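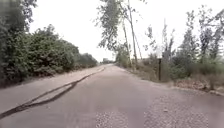 Can a model really learn to follow an unmarked road from 11 minutes of driving?

tarmac_doubter
I've been reading the Ostlow write-up, where a small wheeled robot learns to hold its line on country lanes with no paint and no kerbs. The authors say 11 minutes of footage was enough and that it went 300 metres at Flastevmont with 2 interventions. I'm trying to repeat it on the Ruchti platform and I'm not convinced. My lanes have long dark cracks or joints running at a slant to the verge, and the predicted path drifts along them as if they were lane lines. Is the method finding the road, or just the strongest diagonal? 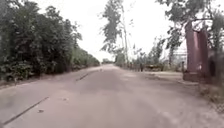
Replies

gravelbed
Probably the diagonal. Try masking the bottom third of the input and run it again. If the steering hardly changes, it's reading the hedges and the sky gap, and the cracks are a side issue. If it goes haywire you have your answer. I'd also want to know what they count as an intervention, as the paper never says.

Hillura_user
Depends on your training set. Works fine for me. More data usually helps.

slowlane
"More data" is no use if every clip has the same bias. We had almost the same trouble in February. Long tar seams like to point at the far end of the road, so following them gets you a decent score for entirely the wrong reason.
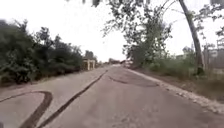 Look for the places where the tar does something else. A seam that crosses the lane, or one that curls off towards the side, should make no difference to a model that knows where the road is. Ours twitched at every one. We mirrored the frames and painted fake seams at random angles over them – dull work – and the twitching dropped, though it was still there on 5 of our test clips. I wouldn't call that solved, and I don't believe a single 300 metre run tells you much either way.

Keep some plainer stretches back for testing as well. If the path still leans towards a short mark with so little else on the surface, the bias is still in there.

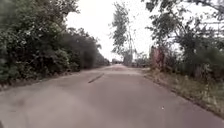 Unpainted road with one short dark streak, left of centre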